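11/09/2025 — folding notes, Peswood flat, bedroom

Started late, the dryer at Botha was full and I had to wait for the second load. Refilwe had already stripped the bed and put the mint cover back on, so I used the bed as the folding surface again instead of the ironing board. Better height for me sitting down, worse for anything that needs a hard crease.

Order today was towels first, then tops, then the odd bits. Towels in thirds lengthwise, then in half twice. That matches what Oratile wrote up in March and it still gives the best stack for the narrow shelf (45 cm deep, so anything folded in half only hangs over the front). Tea towels the same but one fold fewer.

Tops took longer. The plain ones are fine. Stripes are handy as a guide if the fabric is lying square, but once it skews you end up following the stripe and the hem comes out crooked. Went back to lining up the side seams first and ignoring the pattern.
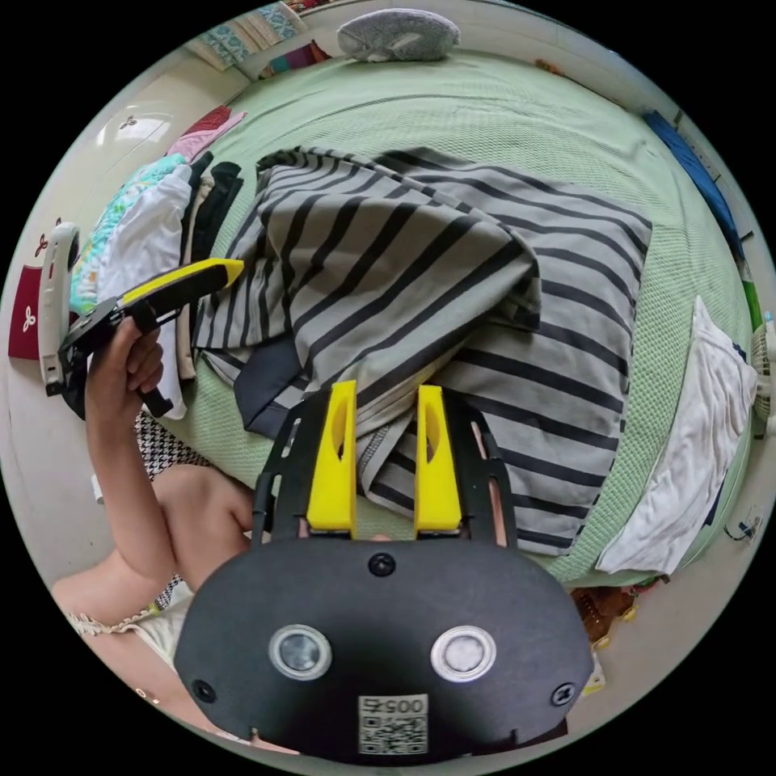 Striped piece on the mint bedspread.

The bedspread has a fine waffle texture and I've gone back and forth on whether it helps. Light knits seem to stay put on it. Cotton is harder to smooth flat, you push the wrinkle along and it comes back behind your hand. Tried a pillowcase underneath for two of the tops and that was easier. Jacobus says to use a big cutting mat but I don't want to carry one up here.

Timing: 23 minutes for the tops, not counting the one I redid. Didn't time the towels.

Redone: one long-sleeve, sleeves crossed at the back made a lump in the middle. Folded each sleeve straight down along its own side the second time and it sat flat.

Left over: 2 socks with no match, both grey. Put in the tin on the dresser with the others. Fitted sheet is rolled up on the chair, I'll get Ngọc to show me her corner method again before I write anything down for it.

To do
— ask Unathi if the Dromar shelf dividers ever came
— wash the mint cover on its own, cold, it picks up lint from the towels
— try the same tops on the kitchen table and compare times
— copy the towel steps onto the card inside the cupboard door, the old one is hard to read now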